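Randine charter referendum

The Randine charter referendum was a local vote on whether the town of Randine should leave the Musen District Council and govern itself. The proposal passed by 462 votes to 363.

Supporters argued that the district ignored the town on roads and school funding. Opponents, strongest in the Driltine ward, warned of higher property taxes.

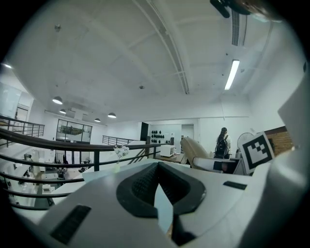 Interior of a two-level office space.

The district council challenged the result, claiming that 50 ballots had been accepted after the deadline. The Katiyar County court dismissed the claim in October. A later petition for a second vote drew up to 200 signatures and was not taken up. The charter entered into force without further amendment.

See also: Musen District Council; Local government in Katiyar County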